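Camier footpath and chapel: spring notes

The chapel at Camier stands at the north end of the village, where the lane from Sturnia drops to the ford. It is a small building, 57 feet long, with a bellcote at the west end and a porch on the south side that was added long after the rest. Most walkers come to it by the field path from Baloch, a distance of 7 miles if you keep to the stream and a little less over the hill.

Repairs to the porch roof finished in January. The old tiles on the east slope were reused, and the ones that had split were replaced with tiles saved from a barn at Kandon. They are a shade darker and will take a few winters to blend in. The work cost $4,000, paid out of the parish fund. The floor inside the porch has not been touched. Two of the slabs still rock, and one of them is an old grave marker with the lettering worn away.

The parish registers go back a long way, with gaps. The longest gap covers nine years, when Camier had no minister of its own and families walked to Baloch for baptisms and burials. Some of the missing names can be found in the Baloch books, usually with "of Camier" written after them, but the spelling changes from page to page. Anyone tracing a family here should look in both.

The mill below the ford is now a private house. Its wheel is gone, but the leat can still be followed from the footbridge as far as the first bend. Please stay on the marked side of the fence. The field beyond has lambs in it until early summer, and dogs should be on a lead from the chapel gate to the stile.

The inn at the crossroads was once called the Drovers and before that the Plow. The yard behind it is wider than the building needs — cattle were held there overnight on the way to the market in Kandon. The stone trough by the wall came from the same yard.

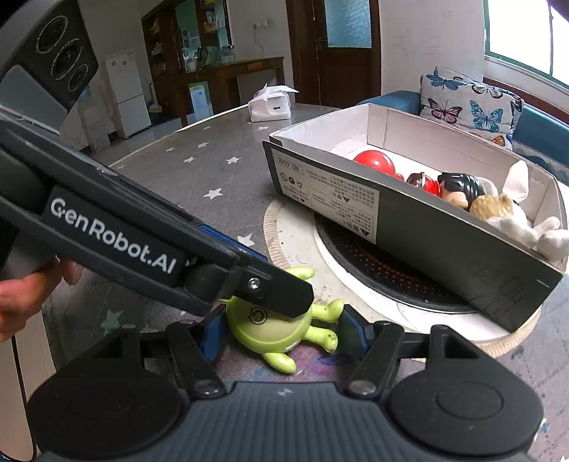

Teun Segers writes that the name of the inn changed the other way around, and that his grandfather's rent book has it as the Drovers first and the Plow later. He also remembers the trough standing on the opposite side of the road, next to the pump, before the crossroads was widened. We would be glad to see any photographs or papers that show either one.

The next set of notes will cover the boundary stones between Camier and Baloch and the lost hamlet on the hill road.

April 5, 2020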